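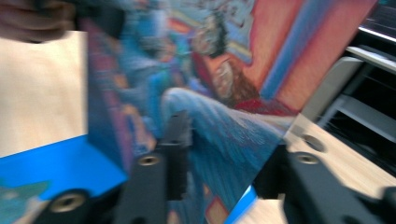 Setting up the clock divider on the Stumico is the part of this manual I was most looking forward to writing! Once it is running you can drive a whole patch from a single pulse, with each output ticking along at its own pace. It helps to think of the outputs as areas of color on a painted board, like the broad red-orange one and the shades of blue in the painting: big slow divisions for the large patches, quick ones for the small strokes. Start with the big ones.

4.2 First patch with the clock divider

Before you start: turn the case off, and check that the red stripe on the ribbon cable lines up with the -12V mark on the back of the module.

1. Power up the case. The Stumico's three output lights blink once together.

2. Patch your master clock to CLK IN. Any gate above 3 volts will do. The Kukthorpe clock works nicely at its default pulse width, and so does a plain square LFO.

3. Turn the DIV knob for output A fully left. A now copies the incoming clock.

4. Set output B to 4 and output C to 16. Patch B to an envelope and C to the reset input of your sequencer. You should hear the sequence snap back to its first step every 16 pulses - lovely with a pattern of 5 or 7 steps.

5. Hold the SHIFT button and turn DIV B slowly. You are now moving its offset, one pulse at a time, and the division stays where it was. Let go when the groove feels right.

6. Tap SAVE. All three divisions and offsets are stored.

Note: The highest division is 61. Try it! Set C to 61, send it to a slow filter sweep, and let the patch play for a good long while.

Note: If you own the Anozie expander, its CV input covers the same range as the knob. Turn the attenuator down first and bring it up gently.

Caution: Audio-rate clocks are welcome up to 2,000 Hz. Faster than that, the divider starts to skip pulses and the output lights stay dim. It does no damage, and slowing the clock brings everything back.

Caution: Do not switch the case off while the SAVE light is on. Ollton firmware writes its settings in that moment, and cutting the power can clear the stored offsets.

To go back to factory settings, hold SHIFT and SAVE while powering up. Swing and random skips are covered in 4.3.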